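How to run network cable through a house

July 2026
By Gulley

14 comments | 54 shares

Wi-Fi is fine for most rooms in most houses. Ours has thick internal walls and an extension at the back, and the signal gave up at the kitchen door. I ran cable to three rooms in January and have done two more houses for relatives, so these notes cover what I would do the same way again.

Plan the route first

Decide where the router lives and where the sockets will go. Draw each floor on paper and mark the walls, joists and any existing pipes or mains cables you know of. The easiest routes are usually up through a cupboard into the loft and down inside a stud wall, or under a suspended ground floor. Solid walls mean either chasing out the plaster or using trunking. I used trunking in the hall and painted it to match the skirting.

Measure each run along the route it will take, with the drops included. Add 3 metres to each for slack at both ends. My total came to 147 metres, so I bought two 100-metre boxes. Having two boxes also means you can pull two lines at once.

What to buy

Cat6 is enough for a normal house. Get solid core cable for the fixed runs and check the label says pure copper. Copper-clad aluminium is cheaper but it snaps easily at the terminals. You will also need:

Back boxes and faceplates
A punch-down tool
A cheap cable tester
Draw rods or a length of strong string
Electrical tape and a marker pen
A pipe and cable detector

I bought Cloklow faceplates for the first job and Betetti ones for the second. Both were fine. The Betetti terminals were a bit easier to get at with big hands.

Pulling the cable

Check the wall with the detector before drilling anything. Switch off the power at the consumer unit if you are working near mains cables, and keep the network cable well apart from them along any parallel run. Cross them at right angles where you have to cross.

Write the room name on tape at both ends of every cable. Tape the cable to the draw rod in a long thin taper so that it doesn't catch on the hole. Pull slowly. If it sticks, stop and go back to look – a hard tug can stretch the pairs inside and you won't see the damage from outside.
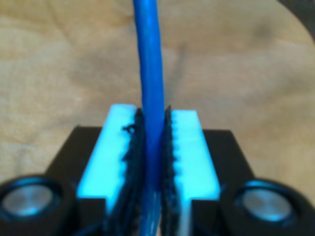
Keep bends gentle. A good rule is a curve no tighter than the side of a mug. Don't use metal staples, and don't do cable ties up so tight that they dent the jacket. Hook and loop straps are better in the loft.

Wiring the sockets

Strip back the outer jacket without nicking the pairs. Most faceplates show two colour codes, A and B. Pick B and use it at both ends of every run. Keep the twists right up to the terminals and punch each wire down with the blade on the outer side, so the tool trims the waste.

Test each line before you screw the faceplate on. If one wire fails, punch it down again first – that cured both of my faults. If it still fails, cut the end off and start afresh. The slack you left is for this.

Fill the holes around the cable with sealant, particularly where it passes through an outside wall. Leave the drawing of the routes with your house papers.

7 likes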